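3. Data Collection

3.1 Homes and operators

All demonstrations were recorded in private homes in Dandthorpe, using hand-held grippers and no robot. We chose this setup because the policy has to work on beds, sofas and kitchen tables as people keep them, and a robot arm could not be moved into most of the homes on our list. Collection began in June and ended on 6th July. It covered 30 homes and 5 task families: folding, stacking, sorting, wiping and putting away. Laundry folding made up the largest share, and the rest of this section deals mainly with that task.

Operators were residents of the homes where they recorded. Each one received a Plavari gripper, a charger and a printed sheet of instructions. Training took place in the home and ended when the operator could complete a practice fold with the fingers in view of the camera the whole time. We did not ask operators to tidy the room or change the lighting before recording. We did ask them to keep faces and mail out of view.

3.2 Recording procedure

An episode starts with the garment on a flat or nearly flat surface and ends when the operator releases the last fold. Operators were told to work at a speed that felt comfortable and to pause briefly before each grasp. The pause makes it easier to split an episode into steps later. If a grasp slipped, the operator kept going and tried again. We kept these attempts in the data and gave them their own label, as earlier tests with the Leinonen policy showed that it recovered poorly when trained on clean folds only.

The garment set was whatever the household owned, with 2 restrictions. We left out items with loose beads or pins, which scratched the finger pads, and items smaller than a child's sock. Shirts, towels and sweatshirts were the most common. Each operator was asked for 300 episodes spread over several sessions, with the starting pose of the garment changed every time.

3.3 Grasp points on sleeves

Sleeves needed a separate rule. In the first sessions, operators grasped them anywhere between the elbow and the wrist, and the resulting folds varied so much that annotators could not agree on where one step ended and the next began. We then asked operators to take the sleeve at or near the cuff (Figure 3). The ribbed band is thicker than the rest of the knit and is easier to find in the wrist view, even when the sleeve is twisted.

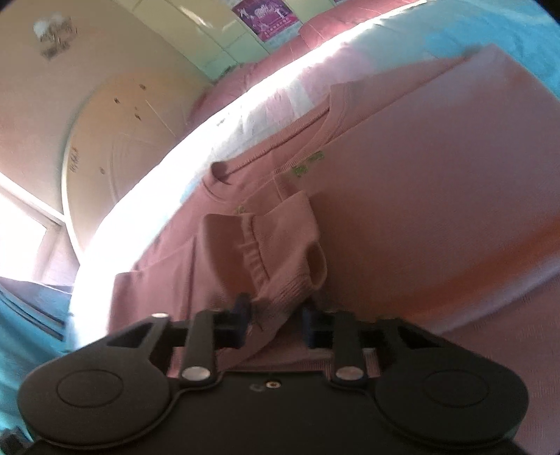
Why not collect the same data by teleoperating a robot arm? Teleoperation gives exact joint readings, but it is slow to set up and would have limited us to a small number of rooms.

Figure 3. Wrist view from a folding episode, with one fingertip against the turned-over cuff of a pink sweatshirt.

3.4 Filtering

Raw episodes were uploaded to the Kakemton server at the end of each session and checked in two passes. The first pass was automatic and removed episodes with missing video or a break in the gripper-width signal. In the second pass, an annotator watched each remaining episode and marked the grasp, lift, move and release steps. Episodes in which both fingertips left the view during a grasp were dropped.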